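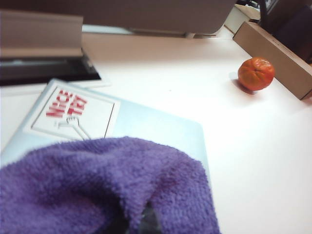
Perguntas frequentes sobre empresas de mudanças

Preciso mesmo de contratar uma empresa?
Depende. Para um T1 no mesmo bairro, uma carrinha alugada e dois amigos costumam chegar. As empresas dirão o contrário, é o trabalho delas.

O orçamento por telefone é de fiar?
Pouco. Quem dá um preço sem ver a casa está a adivinhar, e raramente adivinha contra si próprio. Peça visita e pelo menos 3 propostas por escrito, com IVA, escadas e portagens incluídos. Numa mudança para Jolville, a diferença entre a mais cara e a mais barata foi de 400 euros, para os mesmos móveis.

O que significa «tudo incluído»?
Na publicidade, quase nada. Pergunte quem desmonta o roupeiro, quem o volta a montar e quem paga a licença para ocupar a rua. Se a resposta for «depois vê-se», vê-se na fatura.

Vale a pena pagar a embalagem?
Para louça e quadros, talvez. Para livros e roupa, não vejo porquê. As caixas «profissionais» são caixas de cartão – as do supermercado servem, desde que estejam secas e tenham fundo firme. Toalhas e lençóis fazem o mesmo que o plástico de bolhas e já estão pagos.

O seguro cobre os estragos?
Às vezes. Leia as exclusões antes do valor máximo. Muitas apólices deixam de fora o que foi embalado pelo cliente, e o prazo de reclamação pode ser curto. Fotografe os móveis antes de saírem de casa.

Com que antecedência devo marcar?
Cerca de 6 semanas, se for em setembro. Fora disso há mais folga do que lhe vão dizer, e a frase «só tenho esta data» merece uma segunda chamada.

E se pedirem sinal?
Um sinal pequeno, com recibo, é aceitável. Metade do valor em dinheiro, não. A leitora Marisa Pace escreveu-nos de Randville a contar que esperou 18 dias pela devolução do seu, depois de a empresa desmarcar na véspera.

Recomendam alguma empresa?
Não. Também não aceitamos publicidade de nenhuma. As correções a esta página podem ser enviadas a Arturo Caruso, pelo formulário de contacto.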